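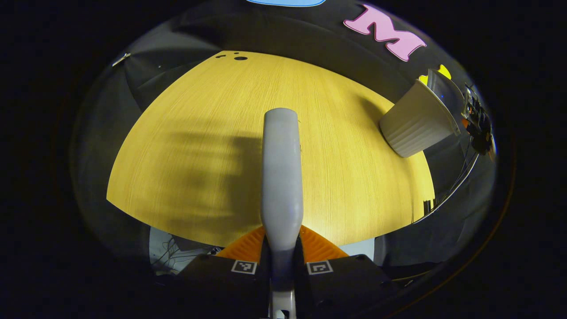

Departamento de Música · Escuela Stovov · Rincón de los curiosos

¿De verdad existe el oído absoluto?

Seguro que alguna vez has oído a alguien decir: «Mi prima tiene oído absoluto, oye el timbre de casa y te dice qué nota es». Suena a superpoder. Y cuando algo suena a superpoder, conviene hacer unas cuantas preguntas antes de creérselo del todo.

Vamos por partes.

¿Qué es una nota?

Cuando algo vibra (una cuerda, el aire dentro de una flauta, tus cuerdas vocales), empuja el aire y ese empujón llega a tu oreja. Si vibra muy deprisa, oyes un sonido agudo. Si vibra despacio, oyes uno grave. A ciertas velocidades les hemos puesto nombre: do, re, mi, fa, sol, la, si. Los nombres los inventaron las personas. El aire no sabe que está haciendo un «la».

Esto importa mucho para lo que viene después. Nadie nace sabiendo que una nota se llama «fa», igual que nadie nace sabiendo que un color se llama «naranja». Así que, cuando te cuenten que un bebé nació con oído absoluto y reconocía todas las notas, puedes levantar una ceja. ¿Y cómo lo decía?

Entonces, ¿es mentira?

Tampoco. Hay personas que oyen una nota suelta, sin ninguna otra para comparar, y dicen su nombre sin pensarlo mucho. A eso se le llama oído absoluto. Son pocas, y muchas de ellas empezaron con la música cuando eran muy pequeñas. ¿Es por haber empezado pronto, o es que ya tenían algo especial? Los científicos todavía lo discuten. Si alguien te asegura que ya lo sabe seguro, pregúntale cómo lo sabe.

Lo que sí tiene casi todo el mundo, o puede tenerlo si practica, es el oído relativo. Con el oído relativo no sabes cómo se llama la primera nota, pero sí notas si la segunda sube o baja, y cuánto. Gracias a eso reconoces «Cumpleaños feliz» aunque lo cante tu abuelo con voz de oso o tu hermana con voz de pito. Las notas son distintas, pero los saltos entre ellas son los mismos.

A nosotros el oído relativo nos parece bastante más útil, aunque tenga peor publicidad.

Cuidado con los trucos

Hay vídeos en los que una persona adivina nota tras nota con los ojos tapados. Puede que sea verdad. También puede que haya oído una nota antes de empezar y vaya calculando las demás con su oído relativo. O que hayan grabado el vídeo muchas veces y solo enseñen la vez que salió bien. Desde tu casa no lo puedes distinguir.

También se venden cursos y juegos que prometen oído absoluto en pocas semanas. En clase probamos uno, el juego Zendia, durante 16 días. El anuncio decía que cualquiera podía conseguirlo. Al terminar, éramos más rápidos jugando a Zendia. Cuando cambiamos el sonido del juego por el de un piano, la mayoría volvió a fallar como al principio. Puede que nos faltara tiempo, claro. Pero el anuncio no decía nada de eso.

Otro programa, Evex, te da una medalla dorada cuando aciertas siete notas seguidas. Lo que no te explica es que siempre toca primero un do. Con un do en la cabeza, lo demás ya es comparar, y comparar es oído relativo. La medalla es bonita, pero está premiando otra cosa.

Haz tú la prueba

Necesitas un piano o un teclado (sirve uno de juguete si está afinado), papel, lápiz y alguien con paciencia.

Ponte de espaldas al teclado. La otra persona toca una nota blanca y tú escribes cómo crees que se llama. No te puede decir si has acertado. Antes de la siguiente nota, hablad un rato de cualquier otra cosa, para que se te vaya de la cabeza. Repetid hasta llegar a 29 notas y entonces corregid.

Ojo con esto: si contestas al azar entre siete nombres, vas a acertar unas cuantas por pura suerte. Por lo tanto, tener cuatro aciertos no quiere decir nada, porque eso es más o menos lo que sale sin escuchar. Para sospechar que hay algo más, tendrías que acertar muchísimas, y volver a hacerlo otro día.

Después haced la misma prueba, pero tocando siempre un do antes y diciendo que es un do. ¿Ha mejorado tu resultado? Pues ya sabes qué oído estás usando.

¿Hace falta para ser músico?

No. Hay muchísimos músicos estupendos que no lo tienen. Algunos que sí lo tienen cuentan que les molesta: si el piano está un poco desafinado, o si el coro canta la canción más grave que en la partitura, sienten que todo está mal puesto. A los demás nos suena bien y seguimos cantando.

Palabras para recordar

Agudo: sonido que vibra rápido, como un silbato.
Grave: sonido que vibra despacio, como un contrabajo.
Intervalo: el salto que hay de una nota a otra.
Afinar: ajustar un instrumento para que cada nota suene a la altura que queremos.

Las hojas para apuntar los resultados están en la sala Qureshi, junto a los atriles. En noviembre repetiremos la prueba en clase con los que quieran.

28 de junio de 2018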